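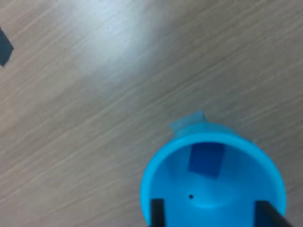 Blue plastic cup on a wood-grain tabletop.

Rimum Catalog of Regional Painting: Data Card

Summary

The Rimum Catalog is a structured record of paintings, drawings and prints held in the Sriwong and Vallent collections. It contains 3,502 entries. Each entry stands for one work and gives the title, medium, support, dimensions, inscriptions and exhibition history where these are known. The catalog is maintained by the Plikerier Foundation and is issued as text tables in UTF-8.

Contents

works.csv – one row per work
artists.csv – one row per artist, linked by artist_id
exhibitions.csv – one row per showing of a work
terms.csv – the controlled list of media and supports

Of the entries, 1,858 come from the Sriwong collection. The remainder come from Vallent. A total of 668 works have no firm attribution and carry the value "unassigned" in the artist_id field. Users should not read this value as a single anonymous artist.

Sources and preparation

Records were transcribed from accession ledgers, exhibition checklists and the labels on the backs of frames. Titles are given in the language of the source. Where a ledger and a label disagree, the ledger reading is placed in the title field and the label reading in title_alt. Dimensions are in centimeters, height before width, and exclude the frame.

Dates of execution are stored as two years, earliest and latest. A work dated by the artist has the same year in both fields.

Known limitations

Works on paper are described less fully than oils, particularly in the Vallent ledgers. Style terms were assigned by nine catalogers over a long period and were not applied evenly – "realist" and "academic" overlap in many entries. Values and insurance figures have been removed.

Use and citation

The tables may be used for research and teaching with credit to the Plikerier Foundation. Permission to reproduce a work must be requested from the holding collection.

Corrections

Please quote the work_id and the source consulted. Accepted corrections are included in the release issued each April and listed in changes.txt.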